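Home | Products | Newsroom | Budget Tools | Contact

NISTURA RELEASES EQUIPMENT PLANNING GUIDE FOR BUYERS WHO HAVE ALREADY BOUGHT THE WRONG THING

Free 41-page workbook covers grippers, spares and the costs that show up after the purchase order 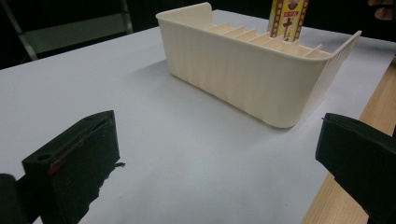 KARHAM, July 2021 – Nistura, which supplies handling equipment to small packing and sorting operations, today released a planning guide for companies preparing to spend money on automation, or preparing to explain where last year's money went.

The guide grew out of the company's own records. In May, Nistura went back through the quotes it had written for small customers and found that the arm got most of the attention and the fingers got a line near the bottom, usually marked "misc." Anyone who has tried to lift a thin carton out of a narrow slot knows which of the two decides how the afternoon goes.

"Buyers will spend a month comparing reach and payload and then pick the gripper over lunch," said a Nistura spokesperson. "We would like them to at least have a long lunch."

The workbook asks buyers to start with the items they handle, and to do it before calling a vendor, Nistura included. Worksheets cover carton width, the gap between dividers, and how far an item stands above the rim of its tray. A separate section deals with finger padding, which wears out and which almost no first-year budget mentions. Nistura suggests a starting reserve of $3000 for spares, pads and the mounting plate that will be ordered in the wrong size.

Buyers are also asked to run a hand-held trial first. Putting a gripper in a person's hand and working through the real trays costs very little next to an installed cell, and it tends to settle arguments that would otherwise be settled by whoever is most senior.

Dovora, a stationery and gift packer that tested an early draft, cut its planned order from 4 stations to 2 after completing the worksheets. Nistura's sales department has asked that this be described as a success – and so it is.

The guide includes blank budget sheets for one-year and three-year plans, a list of questions for vendors, and a page on lead times that the company calls "sobering." A companion edition for the Butt distribution site, with its deeper trays, will follow.

The workbook is free to download from the Nistura newsroom. Registration is not required, although the sales department asked about that too.

About Nistura
Nistura sells and services grippers, fixtures and small handling cells from its office in Karham.

Related releases
Nistura Extends Loan Period for Trial Grippers
Replacement Pads Now Sold in Packs Someone Might Want
Service Desk Hours at Karham

This site uses cookies to remember your preferences. Accept | Manage settings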